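Radio Serials After the Radio: How Listeners Followed a Small-Station Drama Online

Final project report, Broadcast and Media Studies
Submitted in August

1. What we set out to do

Our group picked a radio drama for this project because two of us grew up in houses where the kitchen radio was always on, and because we thought it would be easy. It was not easy, but it was the most fun any of us has had with an assignment! The serial we chose is called Villca. It ran in fifteen-minute episodes on Betden Community Radio, every weekday at 6:45 in the evening, until the station moved it off the air and put it out as downloads only.

The question we started with was simple. When a daily drama stops being broadcast at a fixed time, do the people who loved it keep listening in the same way? We wanted to know if the habit survives when the clock is taken away -- and if not, what takes its place.

A second question came up as we went. Villca had a very chatty group of regular listeners who posted on the station's message board, Mastix, long before the move. We got curious about how their talk changed, and by the end that became the bigger half of the report.

2. Background on the serial

Villca is set in a mountain town of the same name, with a bus depot, a bakery, two rival dentists and a lake that freezes every winter just in time for somebody to fall through it. There are 191 broadcast episodes. The downloads began right after that with no break in the story, so episode 192 picks up in the bakery where the last one left off, with the oven still on and the older sister still not speaking to her son.

The show was made cheaply. Most scenes have only two voices, and the sound effects get reused so often that fans gave them nicknames (the "Skekmont door" is a long squeak that turns up in every building in town, including once in a tent). Skekmont is the next town over in the story, the place characters go when an actor gets another job. We love this stuff. One of our early drafts spent four pages on the door and had to be cut down.

3. Method

We used three sources.

First, the Mastix archive. The board is open to read without an account, and the moderators gave us permission to quote posts as long as we left the user names out. We read every thread about Villca from the last two months of broadcast and the first two months of downloads, which came to over 1000 posts. We split them up by week, and each of us coded our own share with the same sheet: plot talk, character talk, complaints, predictions, listening habits, and "other." The "other" pile was huge at first, so we went back and added a category for jokes.

Second, a short survey posted on the board. We got 51 usable answers. Some people skipped the last page, where we asked for comments, but plenty of others wrote us whole paragraphs.

Third, the episodes themselves. We listened to a stretch on either side of the move as a group, in the evenings, at the old broadcast time. We kept a running log with a line for each scene: who speaks, how long it lasts, what the cliffhanger is and how soon it gets resolved. 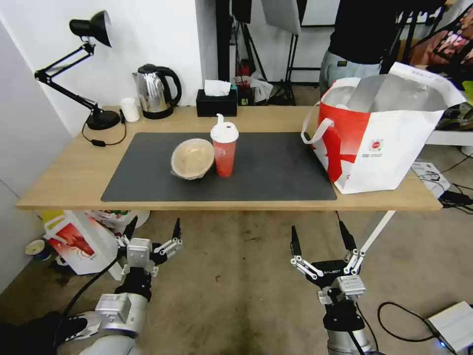 I never once sat down to listen to it, one person wrote in the survey. It was on while I did the dishes, and if I ran the water too hard I missed who was getting divorced. Now I have to choose to put it on, and choosing feels like homework.

That answer changed our plan. Until then, our coding sheet had one box for "listens regularly" and we had been treating it as the thing to measure. We added a box for what people were doing while they listened, went back through the posts we had finished, and coded them all again.

4. What we found

4.1 The clock mattered more than we expected

During the broadcast months, the board had a clear daily rhythm. It went quiet during the show and filled up right at seven. People posted short, fast reactions, often only a few words, and you can almost hear them shouting. After the move, the posts spread out across the whole day. They also got much longer. A typical reply in the download months is a full paragraph, and some are little essays with a beginning and an end.

Survey answers matched this. A lot of listeners said they now save up episodes and hear several at a time, often on a drive or while cleaning. Several said they felt out of step with everyone else and stayed away from the board so they would not have the plot spoiled.

4.2 Regulars made their own schedule

This was our favorite finding. A few weeks into the downloads, a group of regulars started a thread called "6:45 as usual." They agreed to press play at the old time and post at seven like before. It has its own rules (no skipping the theme music, no pausing) and its own running jokes. By the end of our sample it was the busiest Villca thread on Mastix. So the station took the clock away and the listeners put it back!

4.3 The writing changed too

We did not plan to say much about the scripts, but the log made it hard to ignore. On the air, almost every episode opened with a character repeating yesterday's news to someone who should already have known it. That nearly vanishes in the downloads. Scenes run longer and cliffhangers are softer. The frozen lake plot, stretched over weeks in the broadcast version, is wrapped up the second time in 3 episodes.

Listeners noticed. Some were thrilled and said the show had finally grown up. Others missed the recaps a lot, mostly those who listened while doing something else, and they said they kept losing track of the dentists.

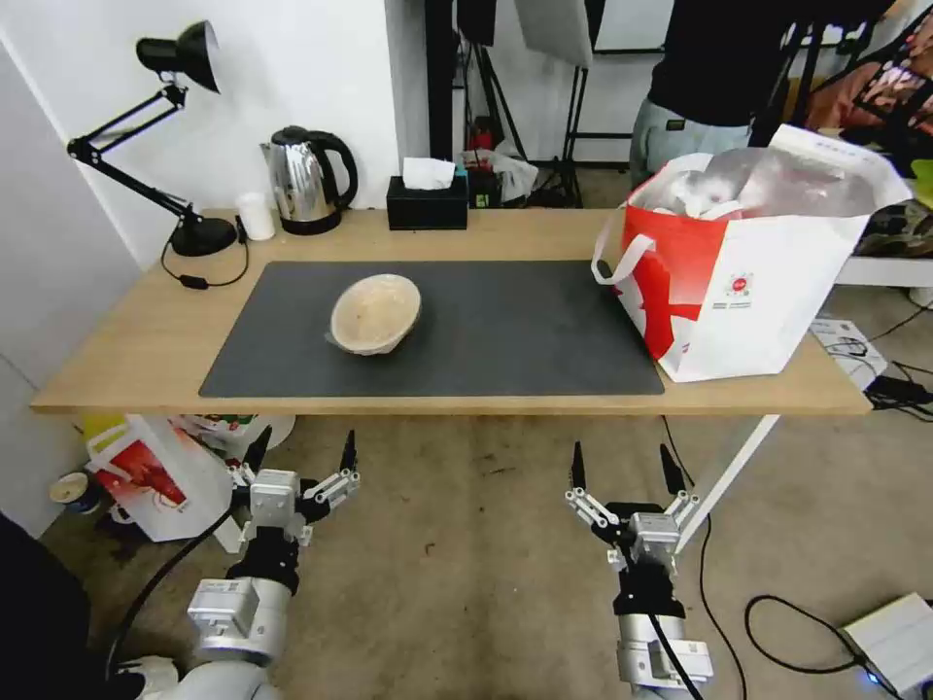
Figure 2. Desk with lamp, kettle and shopping bag.

5. Problems and limits

Our survey only reached people who still visit the board. Anyone who quit Villca when it left the air probably never saw it, and those are the people we would most like to hear from. We asked the station if we could have a notice read out during the evening program, but the slot was already full.

Coding jokes was harder than it sounds. Fans of a daily serial say a lot of things they half mean. When a person posts that they will never listen again, is that a complaint or a joke? We compared notes on these and still disagreed on some of them, so the numbers in the appendix for both categories should be read loosely.

We also became fans, which we should admit. By the second week we were arguing about the sister's secret letter on the bus home. We tried to keep it out of the coding.

6. What we would do next

With another semester we would compare Villca with a serial that was never broadcast, to see if its listeners invent a shared time too or if you need to have had one first. We would also like to talk to listeners by phone. The written comments were wonderful, and some of them stopped just when they were getting good.

The coding sheet, the survey questions and the full scene log are in the appendix. The log has spoilers through the second lake episode.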